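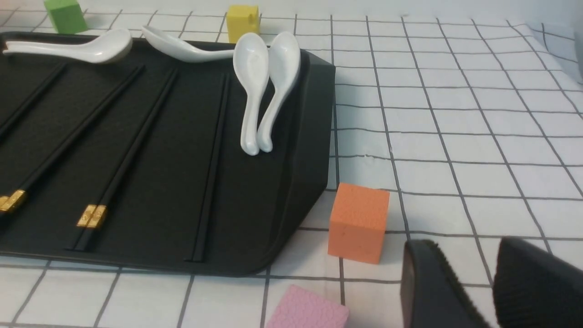 Re: [prernbridge-suppers] New system for chopsticks and spoons

Posted to: Prernbridge Suppers kitchen list
In reply to: New system for chopsticks and spoons

I read this twice and I'm still not sold. Comments are mixed in below. I cut the part about the parking.

> Starting in April I'd like us to stop using the drawer for the noodle
> night things. Spoons and chopsticks would live on the black tray, and
> the tray would go straight out to the serving table. People take what
> they need on the way past. No more digging.

I agree the drawer is bad. I don't see how the tray is better. It has a low rim and no dividers, so the chopsticks go wherever they like and the soup spoons end up lying on the edge with their handles pointing every which way. Those spoons are ceramic. Somebody picks the tray up at one end, it tips a little, and we're sweeping the floor during the first course. We lost 2 that way at Clukside and that was with a deeper tray.

If we have to use it, can the spoons at least go in a jar? Bowls up or bowls down, I don't care. I know there was a long thread on that and I would like not to have it again.

> It also looks nicer. The black and white go well with the checked
> cloth and we wouldn't need to buy anything.

The cloth is fine. I like the cloth. But black chopsticks on a black tray under the lights in the Reddy Room are not easy to see, and some of our regulars already ask us to hand them things. Has anybody tried this at night, with the lamps we really use?

> For the dirty ones, the pinkish basin goes at the far end. Chopsticks
> in the basin, spoons to the sink, bowls on the cart as usual.

My main problem is with this part. The basin is big and square with a flat floor, so the chopsticks lie down in it instead of standing up. Fine when there's one pair in there.

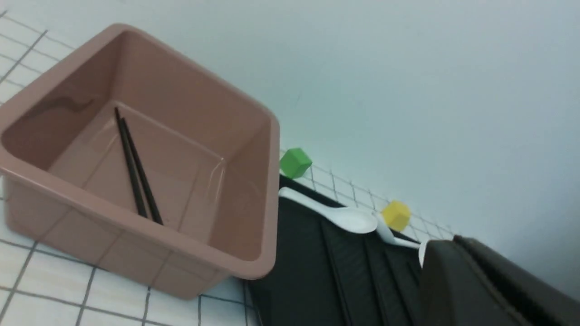
By the end of supper it will be a heap, with napkins and chili oil on top, and whoever has dish duty gets to fish through all of it by hand. A tall narrow container would take up less table and we could fill it with hot soapy water. The basin would need a lot of water before it did any good, and then it has to be carried, full, past the coats.

Also, people will not sort. I've watched them. Put out an open basin and it will have spoons in it, and bottle caps, and at least one phone. A sign won't fix that. We had a sign for the compost.

> I timed it at home and this should cut cleanup from 45 minutes to
> almost nothing.

At home with how many people? I'm not trying to be rude, but one household washing up after lunch doesn't tell us much about a full room. Most of the 45 minutes is the pots anyway. If you have numbers from a real supper I'll read them.

> One more thing, if everyone likes this we could match up the
> chopsticks and get rid of the odd ones.

Please don't. In with the ones that have the gold bands near the thick end there's at least one where I can't make out any gold at all. Does it matter? They are all black and they all pick up noodles. If we throw out everything without an exact partner we'll be short by summer, and then we'll be back on the Adetti site arguing over whether to buy the carton of 3000 disposables again. We are still finding those in the back closet.

What I would agree to:

- Try it on one Sunday, with 6 tables and no more.
- Spoons upright in something heavy. Chopsticks on the tray by themselves, all facing the same way.
- The basin stays in the kitchen, behind the counter, where guests can't get at it. Servers bring the used chopsticks back.
- Leave the drawer the way it is until we've seen how the trial goes. Last time we reorganized first and tested second, and the ladles were missing until fall.

If it goes well I'll say so on the list. I can do setup that day but I can't stay for the washing up, so somebody else will need to keep an eye on the clock. Write down when the last bowl comes in and when the counter is clear, and leave the pots out of it or we'll never know what the basin did.

Does anyone still have the tall steel canister from the old kitchen? I think it went home with somebody along with the bread knives.

--
Kitchen list, Prernbridge Suppers
Reply goes to everyone. Please trim your quotes.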